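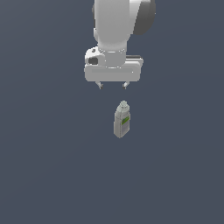
My uncle always held that you grease a winch before it asks you to, and that by the time a winch asks you it's usually shouting. He held this opinion loudly, at breakfast, on the old car ferry at Zokenwood, with his elbows on either side of the porridge. I was the new deckhand that March and I believed every word, mostly because he was the one who signed my time sheet.

The ferry ran on two steel cables across the river, 274 metres from ramp to ramp, and looking after those cables was most of what we did when there weren't any cars. You'd think a boat would be all steering and whistles. Ours was grease. We had Zutell in the big drums, brown and sticky as golden syrup left out in the cold, and it got into my cuffs and my hair and, one lunchtime I'd sooner forget, my egg sandwich.

Then the office in Cinham decided we should try something cheaper. It came up on the mail truck in 6 pails, a pale, runny sort of stuff that smelled of pears (rather nice, I thought, and kept it to myself). My uncle put his thumb in it and looked at his thumb for a long while.

"That'll be in the sea by Sunday lunch," he said, though he didn't mind which day, it was just how he talked.

We brushed it on all the same, the whole length of the upstream cable, and did the downstream one with the last of the Zutell. All through the autumn rains the river came up the colour of tea and dragged at both of them. I used to lie in my bunk and listen. One cable hummed, and the other had begun to make a dry little tick as it came over the sheave, like a knitting needle dropped on lino, over and over, and I'd count my breaths against it until I slept.

In the morning he was already out there in his slippers, one hand on the rail and his head tipped over.

"Hear her?" he said. "Go and get the good brush, love."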